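Progress report to the Herum Small Spaces Fund
Project: The Hirnus Room, tables and textiles
October 2026
Prepared by Noemi Mancuso

We are very pleased to say that the room is back in use, and that people like being in it! The walls have had their second coat of white, the old shelving is gone and the tables have been resurfaced in a pale grey-white that makes even a dull afternoon feel lighter. When we applied in January the room was mostly a place to leave folding chairs. It now has sewing, dyeing talks, a mending group and a very lively hour for parents with small children.

Colour and fabric

The part we have enjoyed most is choosing the soft furnishings, which was the heart of our application to you. Ornella Leone has been leading this with the mending group, and the discussions have been long and happy (with quite a lot of tea).

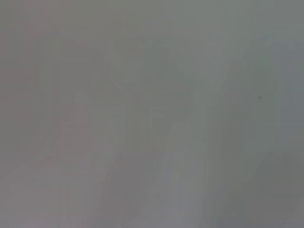 Ornella's plan for the curtains and seat pads is to keep everything quiet and let the work on the tables bring the strong colour. She wants a grey with some life in it, and her first samples came out too blue for that white wall. The picture gives a good idea of the mood she is after: a soft, cool grey with a little green in it, going faintly pinkish-mauve down the left side. The group will vote on dyed samples at the next session, and we will send you a snippet of whichever wins. Assunta Marras has already offered to line the curtains, and has found us a heavy cotton at a price we could hardly believe.

Spending on fabric so far comes to £429, all of it within the textiles heading. We have not yet touched the money set aside for thread and fittings.

Sessions

We have held 12 sessions since the room reopened. Sign-ups stand at 64, well up on what we had hoped for at this stage, and the mending group now has a waiting list. Nazareno Serra has agreed to open the room for a second evening group once the lamps are in, which should clear most of that list before the winter.
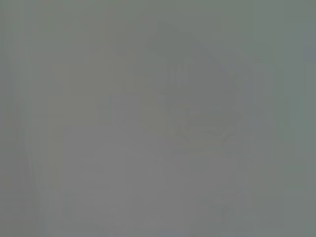
The parents' hour has changed shape a little. We had planned it as a drop-in, but families asked for something to make and take home, so Noemi and Assunta Galli put together a simple felt and button activity that can be finished in one go. It has been a delight, and the costs are tiny.

Looking after the tables

The new surface marks more easily than the old one, chalk and dye especially, so each group now finishes with a proper wipe-down. We have put this into the session plan as the last ten minutes and it has become a sociable bit of the evening. Cloths are washed at the end of the week and kept in the drawer by the sink.

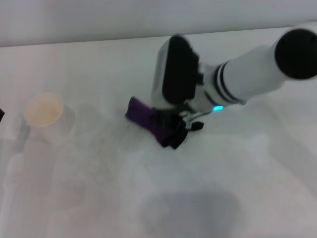
We tried two cleaners and have settled on the milder one, from Vitow, which does the job without leaving the surface sticky. Dried dye still needs a second go.

Still to do

The curtain rail has been delayed at Gatti and we now expect it next month. The lamps have been ordered. Seat pads will be cut as soon as the colour is agreed, and Ornella would like to hold an open afternoon when they are finished. You would be very welcome to come along, and please bring any mending.

We are not asking for any change to the budget. The next payment can go to the same account as before.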